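Comparison of Two Parallel Grippers for Tabletop Pick-and-Place
Project report, Stindier lab course
11/28/23

1. Aim

The project compared two electric two-finger grippers, the Potitz and the Plulden, on the same arm and with the same controller. The question was which of the two should be used for the kitchen task set next term. Grasp force is similar on paper, so the work concentrated on finger geometry, closing speed and behavior when an object is not centered between the fingers.

2. Setup

The arm was fixed to the edge of a white table with a gray curtain behind it. A horizontal sensor bar on a tripod looked across the table from the rear. Grasp poses were computed from its depth data with the Milošević planner, using default settings except for the approach height, which was raised to 70 mm after the first dry runs in August. The objects were toy foods and toy cookware, chosen to cover soft, round and thin-walled shapes. 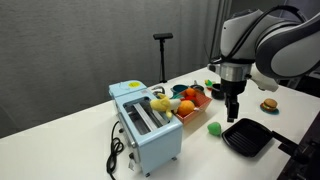
Each trial began with the fingers closed and pointing straight down. The arm moved above the target, opened the gripper, descended, closed, lifted and held for 6 seconds. A trial was logged as a success if the object was still held at the end of that time. Drops during the lift and drops during the hold were logged separately. Object positions were changed between trials, and clutter was left in place.

3. Results

A total of 2121 trials were logged. Of these, 835 were run with the Potitz and the remainder with the Plulden. The numbers are uneven because the Potitz was out of use while its fingertip pads were being replaced. Success rates were therefore compared per object class and not on the totals.

On round objects the Plulden did better. Its pads are wider, and the object tended to roll into the grip during closing. With the narrower Potitz fingers the same objects were often pushed sideways before contact was made on both sides.

On thin rims, such as the wall of a bowl or pot, the order was reversed. The Potitz could reach between neighboring items without touching them. The Plulden frequently struck the next object on the way down, which stopped the arm on its force limit.

Plush objects gave no clear difference. Both grippers held them once closed, but the planner placed the grasp too high in many cases and the fingers closed on very little material. This is a perception error and would affect any gripper.

4. Sources of error

Camera calibration was checked at the start of each session only. A small drift toward the far side of the table was found in two sessions, and those trials were kept in the data. Closing speed could not be matched exactly, as the Potitz driver accepts only fixed steps.

5. Recommendation

The Potitz should be used for the kitchen task set, where most grasps are on rims and handles. Wider pads for the round items should be tested before the term starts.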